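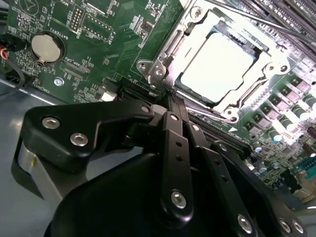
By the time the rain let up over Sollen that afternoon, Ferenc Kiss had been at the controls long enough for his tea to grow a skin, and he had stopped hearing the fan in the corner, and the gulls, and very nearly his own stomach. He was a patient man by trade. For most of his life he had mended televisions, and after that computers, in a narrow shop between a baker's and a place that sold prams, and when the shop went he had supposed, without much bitterness, that his hands had come to the end of their usefulness too.

Then Paloma Ridgeway had rung him up in February and asked whether he would like to teach.

"Teach whom?" he had said, picturing a row of bored lads with their feet on the desks.

"Well," said Paloma, and he could hear her choosing her words -- she was always kind about it -- "it's more of a what."

The what was called Trura. It lived on a bench on the second floor, and it knew nothing at all, or so Ferenc had believed for the first week. You took hold of the two handles, and the arm went where your hands went, and closed its fingers when you closed yours, and every small thing you did was kept. One go from start to finish was an episode. Paloma wanted 400 of them before the learning could properly begin, all inside the cases of old computers, where everything is cramped and shiny and there is never quite enough room for your knuckles. He had laughed out loud when she told him that. He'd had forty years of not enough room for his knuckles!

What he found hard was being slow. Left to himself he would go in past the processor and out again without a thought, the way you reach for the light switch in your own hall, and Paloma would play the episode back and say, ever so gently, that it was lovely but could he do it again so that somebody could follow. So he learned to come in from the side and wait a moment over the thing he meant to touch. He learned to leave his mistakes in as well, which went against the grain. If the fingers slid off, he was to stop, draw back and try once more, and the whole sorry business went into the collection with the rest.

"It needs to see you put things right," Paloma said. "If you only ever show it perfect ones, it won't know what to do the first time it misses."

He thought about that on the bus home, and for a good part of the evening, with the wireless on and his supper going cold. He thought about old Nakamura, who had taken him on at 19 and had never once let him see a mistake, and how frightened he had been, all that first winter, of a dropped screw.

The next morning he came in early, hung his coat on the back of the door and went straight to it. He did 74 before lunch on the Wednesday, counting the ones he would once have been ashamed of, and by then he had taken to talking as he went, though there was no microphone and the arm could not have cared less. "Easy now," he would say. "Mind the edge. Bit more to the left -- no, that's too much, back we come, no harm done."

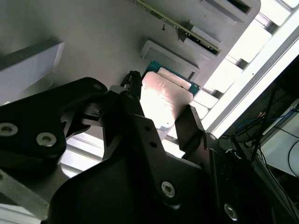
Paloma said that he could stop whenever he liked, that the count for the day was more than met, and that she was beginning to feel guilty about the state of his tea.

"One more," said Ferenc. "I rushed the last bit."

"You didn't rush it. It was fine."

"It was fine for me," he said, and took hold of the handles again, and waited for the little tone that meant it was listening.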